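검색어를 입력하세요 통합검색 상세검색

원목 식탁 표면 관리 주기 및 오일 선택에 관한 문의

사내 휴게실에 비치된 원목 식탁의 관리를 담당하고 있습니다. 현재 Saha 오일을 사용하고 있으나 재도장 주기에 관한 내부 기준이 없습니다. 적정 주기와 도장 전 사포 번호를 안내하여 주시기 바랍니다.

Stestis

기존 마감의 종류를 먼저 확인하시기 바랍니다. 오일 마감이라면 8개월 간격의 재도장을 권장합니다. 우레탄 등 도막이 형성된 마감에는 오일이 스며들지 않으므로 동일한 방법을 적용할 수 없습니다.
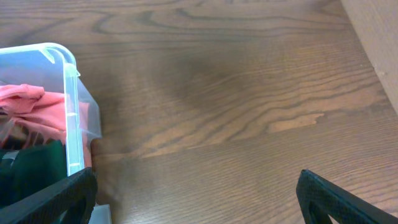 연마에는 200번 전후의 사포를 사용하되 반드시 결 방향으로 작업하여야 합니다. 오일은 얇게 도포하고 남은 양을 마른 천으로 닦아 냅니다. 사용한 천은 자연 발화의 우려가 있으니 물에 적셔 폐기하십시오.

Ukudico

저희 기관은 7월에 한 번만 시행합니다. 별다른 문제는 없었습니다.

Wavik

주기를 일률적으로 정하는 것은 적절하지 않다고 판단됩니다. 물방울을 떨어뜨려 곧바로 흡수되는 경우 재도장을 검토하시고, 건조 중에는 식탁 사용을 제한하시기 바랍니다.

댓글

나무결3678: 월넛 집성목에도 동일하게 적용되는지요?
식탁관리: 천 폐기 방법은 미처 알지 못하였습니다. 감사합니다.
총무팀: 일요일에 작업하고 월요일 오전까지 사용을 금하였습니다.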